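Welham House Shared Kitchens
Routine Hygiene and Safety Inspection – Checklist with Comments

Date of inspection: 18/05/2026
Inspected by: Lovisa Tveit
Accompanied by: Joar Hedlund, building services
Areas covered: ground floor kitchen, second floor kitchen, dry store

Ratings: S = satisfactory. A = action needed. N = not inspected.

1. Access and floors

1.1 Doorways and walkways clear – S
1.2 Floor coverings sound, no lifted edges – A
The vinyl joint at the dry store door has opened again. It was glued in October and the repair has not held. Replace the strip.
1.3 Wet floor sign available – S

2. Fire safety

2.1 Extinguisher in place, seal intact – S
2.2 Fire blanket mounted within reach of the stove – A
Ground floor: the blanket is mounted behind the recycling bins. Move the bins or the blanket. Residents must be able to reach it without lifting anything.
2.3 Heat detector tested – S
2.4 Evacuation notice posted and current – A
The second floor notice still names Aslak Wallin as floor contact. The present contact is Leonardo Mazza.

3. Dishcloths, towels and linens

3.1 Clean supply available at start of day – S
3.2 Used cloths kept apart from clean ones – A
The shelf in the dry store holds both. A lidded container is to be provided for used items and labeled on the front.
3.3 Cloths free of holes and heavy staining – S, with comment
Knitted towels hold more moisture than flat-woven ones and should be hung open after use. A towel left in a heap dries slowly and may not be returned to the clean supply.
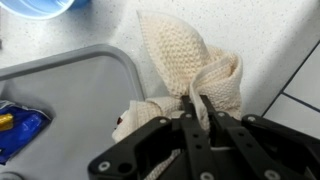

Item 3.3. Knitted dish towel, cream, textured weave.

3.4 Laundering – S
The laundry log was complete for the period reviewed. Washing continues under the Forsberg contract. Residents who wash kitchen cloths privately should use the hottest setting the care label allows.

4. Hot water, sinks and drains

4.1 Hot water temperature at tap – A
The reading on the second floor was 126 °F after two minutes. The ground floor tap was slow to warm and should be checked by the plumber at the next visit.
4.2 Sinks drain freely – S
4.3 Faucets free of drips – S
4.4 Under-sink cupboards dry, no signs of leaks – S
4.5 Hand soap and paper towels supplied – S
Open rolls should be kept on the holder.

5. Counters and small items

Counters are to be cleared and wiped at the end of each booking. The house rules already require this, but the wording is loose and has led to disagreement between groups about what may be left out overnight. The following text is proposed for the next edition: "Cups, trays, cloths and food packets must be put away or removed before the kitchen is handed over. Items left out will be held for 25 days and then discarded."
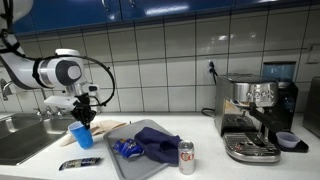
The proposed wording does not apply to the kettle, the toaster or the dish rack, which stay in place at all times. Food left in an open packet will be thrown out the same day and will not be held.

5.1 Surfaces sound, no cracks or burns – S
5.2 Cutting boards in good condition – A
Two boards on the second floor are deeply scored and must be replaced.
5.3 Cleaning spray labeled and within date – S

6. Electrical

6.1 Portable appliances tested – S
6.2 Cords and plugs undamaged – A
The toaster cord on the ground floor is worn near the plug. Joar Hedlund removed the toaster from use during the inspection.
6.3 Extension cords – S
None in permanent use.

7. Refrigerators

7.1 Temperature 40 °F or below – S
7.2 Door seals clean and intact – A
The lower seal on the Avier unit is split. Replacement to be ordered.
7.3 Food labeled with name and date – A
Labeling is poor on the second floor – a reminder has been posted.

Follow-up

Items 2.2 and 6.2 are to be closed first. The remaining items may be handled with the regular maintenance order. Questions about this report should be sent to Lovisa Tveit through the building office.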